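Neu im Verleih: Zweiarm-Kit von Stekaria
10/22/23, Text: Giang Quan

Kurz und schnell, der Redaktionsschluss drückt. Someck nimmt ab November das Tischkit von Stekaria in den Verleih auf. Zwei schwarze Arme, ein Tisch, Rahmen drumrum, Software dabei. Zielgruppe: Werkstätten, Hochschulen, kleine Labore, die Greifen und Umstellen üben wollen und keine Zelle mit Zaun brauchen.

Wir durften vorab ran. Lachlan Strachan hat aufgebaut, Dalva Araújo hat die Aufgaben geschrieben. Alles Kleinkram vom Haushaltstisch: Ständer, Fläschchen, eine Vase aus rosa Glas. Klingt harmlos, ist es nicht. Glas verzeiht nix.
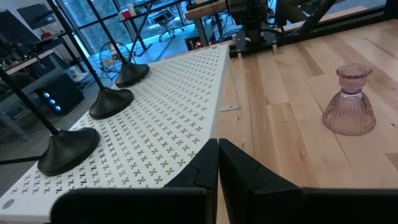

Greifkraft lässt sich in 6 Stufen stellen, für Glas bitte ganz unten anfangen. Stufe zwei hat bei uns gereicht. Die Ständer mit dem schweren runden Fuß sind dagegen dankbar — Finger an den Stiel, hoch, absetzen. Auf der gelochten weißen Platte muss man halt sauber von oben kommen, sonst kippelt es. Hat uns einen halben Nachmitag gekostet.

Was gefällt: Kalibrierung geht flott, Anleitung ist verständlich, auch auf Deutsch. Ersatzfinger liegen bei. Was nervt: die Kabel. Überall Kabel. Rosimeire Dantas hat am zweiten Tag angefangen, alles mit Klett zu bündeln, seitdem besser. Und der Lüfter im Netzteil ist laut, wer im selben Raum telefoniert, wird fluchen.

Unterschied zum Vorgänger: links und rechts dürfen jetzt verschiedene Hände dran. Wir hatten links den Greifer mit zwei Fingern, rechts die mehrfingrige Hand. Die Hand ist das teure Stück und braucht deutlich mehr Einarbeitung. Umgekippte Ständer vom Tisch aufnehmen ist eine gute Übung dafür, steht als Aufgabe 3 im Heft. Wer nur sortieren und umstellen will, nimmt zweimal den einfachen Greifer und spart sich das Geld.

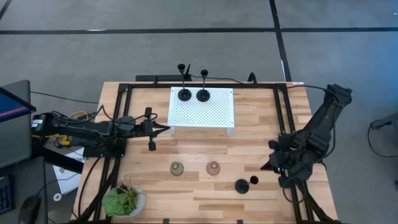
Preise und Termine

Miete 2.058 Euro im Monat mit Hand, 2.000 Kaution kommen dazu. Laufzeit bis zu 6 Monate, danach neu verhandeln. Lieferung und Einweisung in Lirville inklusive, ausserhalb auf Anfrage. Einweisung macht Marcelino Arruda, dauert einen Vormittag — bitte eigenen Rechner mitbringen, falls die Software danach bei euch laufen soll. Reservieren direkt bei Someck, Stichwort Tischkit.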